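How to run the shirt demo on open day

Switch both arms on 12 minutes before the first visitors come in. Sanne Segers keeps the running order at the Skanley desk. Put one shirt on the table and check that the hangers are on the rack. 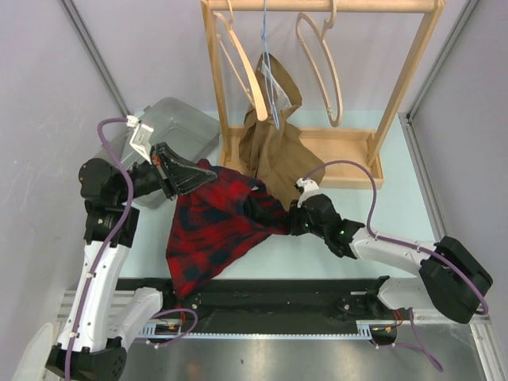

Start the routine from the laptop and step back behind the line. Let people watch one full go before you talk — questions come easily after that. If an arm stalls, press stop, lay the shirt out again and restart. Groups change over after 2 goes.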